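The long way round to a tidy basin

It takes a certain kind of teacher to look at a hairdressing salon and see a robotics classroom, and Ok-hee Yoo is very much that kind of teacher. Her student project at Varkura College, which everybody calls Myung (there's a story behind the name and I've now heard it in two versions), has 14 students this year, and a fair few of them had never picked up a screwdriver before they joined.

The idea is a simple enough one to say out loud: teach a machine to help with the small jobs around a shampoo chair, the fetching and passing and putting back. Before any of that, though, somebody has to do the jobs by hand with a pair of grippers, over and over, so there's something for the machine to learn from. The students call this "doing your laps". Each of them is down for 300 by October, and the colour-coded tally on the workroom wall is the cause of a great deal of good-natured cheating accusations.

I had a go myself, naturally! Picking up a comb took me longer than my last haircut. You have to think with your wrists, and keep the patterned cubes on top from disappearing behind your own sleeve, and all the while a sixteen-year-old is telling you very kindly that you're holding your breath.

"They come in wanting to write code on the first day," Yoo told me over a cuppa, "and I send them off to tidy a basin. By the second week they're arguing about how a person picks up a brush, and then I know we're away."

The arguments are wonderful, by the way. One lunchtime went entirely on whether you should move the chair or walk around it. In the end they tried both, and the walkers won, though the other side is asking for a rematch before the Rirken Schools Showcase.

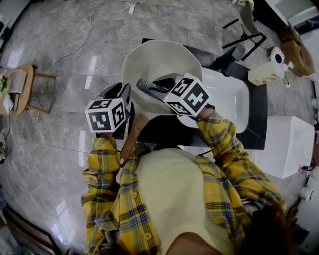 Page last updated: July 2, 2026

Leaning in over the shampoo chair, a gripper in each hand. The Myung crew meets after school in the Varkura salon workroom, and new students are welcome at any point in the term. Closed shoes, please, and tie long hair back.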